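Section 3. Setting up the Mosgate bench

Read the whole section before starting. The bench is heavy enough to need two people for the lifting steps. All hardware for this section is in the bag marked 3, and the hex key is taped to the underside of the drawer tray. Keep the key after assembly. The same size fits the leveling feet and the lamp arm.

3.1 Choosing the location

Stand the bench on a hard, level floor. Thick carpet lets the feet settle unevenly, and the drawers will drift open after a few weeks. Leave 80 cm of clear space along the front edge for a chair. Keep the bench away from radiators and out of direct afternoon sun, which yellows the white top over time.

CAUTION: Do not drag the bench once the top is on. The leg brackets are not designed for side load.

3.2 Leveling

1. Turn all four feet fully in.
2. Place a spirit level along the long side of the top, then along the short side.
3. Turn out the foot at the lowest corner until the level reads true in both directions.
4. Tighten the locknuts with a wrench. Finger-tight is not enough.

NOTE: Check the level again after the drawers have been loaded. Timber floors often give a little under the drawer side.

3.3 Drawer tray and top surface

1. Slide the drawer tray onto its runners until both catches click.
2. Load the heaviest items in the rear half of the lower drawer.
3. Wipe the top with a damp cloth and let it dry before placing anything on it. Solvent cleaners dull the finish.

The drawer tray is rated for 20 kg in total, evenly spread. A single dense item, such as a bench vise, belongs on the top, directly over a leg.
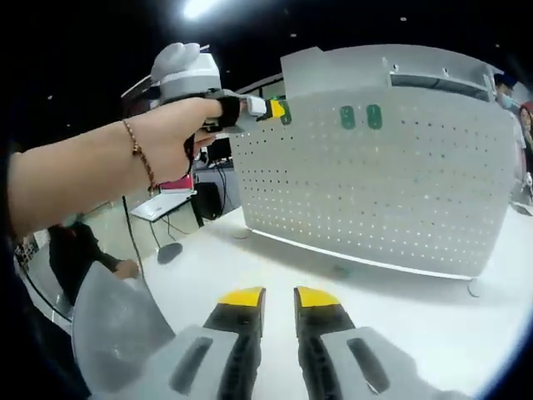

Clearance above the top is as important as clearance in front of it. Sit at the bench, rest one elbow on the surface, and reach toward the back edge. Nothing should touch the forearm. Wrist jewelry, such as the beaded bracelet in the picture, can stay on during this check but must come off before any powered tool is used at the bench. Long sleeves should be rolled or buttoned for the same reason.

3.4 Perforated panel (Prisow accessory)

The panel is supplied separately and can be fitted at any time. It is meant for light items only: scissors, rulers, small brushes, spools of thread or wire.

1. Stand the panel on the bench top and set it back far enough to leave the working area free.
2. Plan the layout on paper first. Long items go high, small items low.
3. Push each peg straight into its hole. Do not twist. If a peg resists, remove it and try the next hole over.
4. Hang the items one at a time and check that none of them overlaps its neighbor.
5. Keep spare pegs together near the panel until the layout is settled – moving things twice or more is normal in the first month. 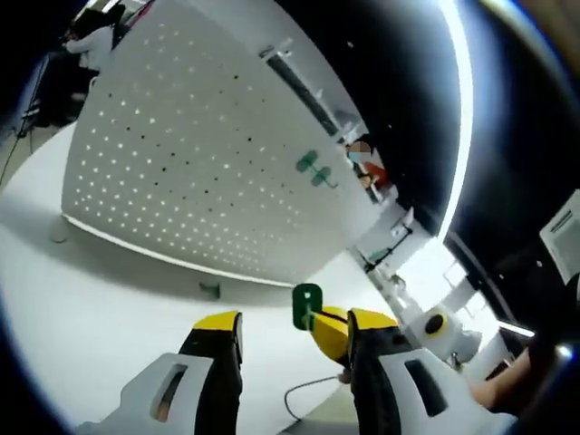
3.5 Lamp arm (Tesico accessory)

1. Fit the clamp to the left side of the bench if you are right-handed, or to the right side if you are left-handed.
2. Tighten the clamp screw until the arm no longer turns under light pressure.
3. Route the power lead down the rear leg and fasten it with the clips supplied. Leave a small loop at the clamp so the arm can swing.
4. Plug in and switch on. Aim the head so that the hand does not throw a shadow on the work.

CAUTION: Never let the lead cross the front edge of the top. Do not cover the lamp head. It becomes hot after extended use.

A perforated panel lets some light through its holes. If the resulting spots are distracting, move the lamp or hang a plain sheet behind the panel.
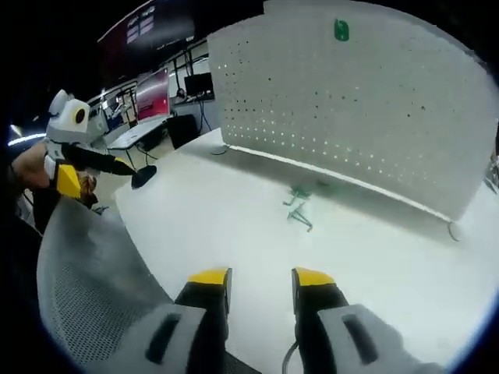

3.6 Routine checks

Every three months:
– Retighten the foot locknuts and the lamp clamp.
– Pull out each drawer fully and brush dust from the runners.
– Replace any cracked or loose peg.

Replacement feet, catches and pegs are stocked by Egan. Quote the code stamped inside the upper drawer when ordering.

Set-up text prepared by Deirdre Ní Chonaill. Continue with Section 4, Fitting the vise.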